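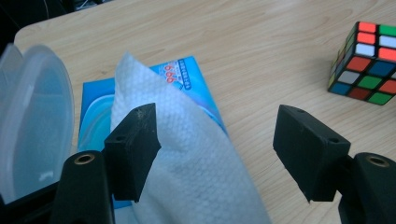 Chapter 7
Wood Surfaces in the Home and Workshop

A table is touched many times every day, and still most people know very little about its surface. Before we can choose a finish, we must understand what lies under it. This chapter begins with grain, continues with moisture, and then comes to oils, waxes and varnishes.

The word grain has more than one meaning. It can mean the direction of the fibers, and it can also mean the pattern which the eye sees on a cut board. In this book we use it in the first meaning, and for the second we say figure. A board with quiet, fine figure can have very difficult grain, and the student who forgets this will tear the fibers with the first stroke of the plane.

7.1 Wood and moisture

Wood takes up water from the air and gives it back. Across the fibers a board becomes wider in a damp season and narrower in a heated room. Along the fibers the change is so small that for furniture we can usually leave it out of the calculation.

In the Sidelwood workshop, boards rest indoors for at least 30 days before they are cut to final size. In November, when the heating begins, this period is made longer. The workshop records contain 181 tabletops, and in 24 of them a crack was found during the first winter. Most of the cracks started at the end of a board, where water leaves the wood fastest.

For this reason the underside and the ends should receive the same finish as the top. Beginners often finish only the side which guests will see. Such a top loses and takes moisture unevenly, and it may bend.

Section 7.2 compares the Torier method, with many thin coats of oil, and the Myklebust method, with a single coat of hard wax. Before you read it, please review the table of densities in Chapter 4.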